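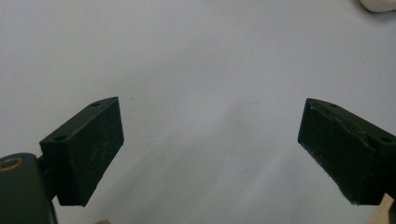
Pale surface, a few specks.

Sunday, April 11, 2021

Second session on the Mac Mathúna plane. The sole is still hollow behind the mouth. Drew pencil lines across it, took 30 strokes on the glass plate with coarse paper, and the lines at toe and heel were gone while the ones behind the mouth had hardly been touched. Redrew and repeated. After the third round the hollow was down to a patch the size of a thumbnail, well back from the mouth, and I left it there. The iron was in and the lever cap at working tension throughout, with the edge backed off well clear of the paper. I skipped that on the Gruvis and had to do the whole sole again.

Iron next. The factory bevel measured 32 degrees, which is steeper than I want for pine. Reground to 25 on the hand-cranked wheel, slowly, dipping every couple of passes. One corner went faintly straw colored anyway. Ground past it. The back needed more work than the bevel - there is a low spot near the left corner that only came up after I moved to the Davalgate stone and kept the pressure on my fingertips close to the edge.

Chipbreaker did not seat. Light showed along the right half when I held it to the window. Filed the underside at a slight angle, then a few strokes on the fine stone with the tail held below the surface. No light now. Set it 6 thousandths back from the edge, by feeler gauge and some guessing.

Test shavings on the pine offcut came off full width at a medium setting. At a fine setting the right side drops out, so either the lateral adjuster is slipping or the bed has something under it. Will pull the frog and check for paint.

Eoin Nic Giolla wrote back about the tote. He has a beech one from an Emesov that may fit, but the bolt spacing needs checking before he mails it. Mine is cracked through at the base and has been glued at least once, badly.

Out of camellia oil. Used paste wax on the sole.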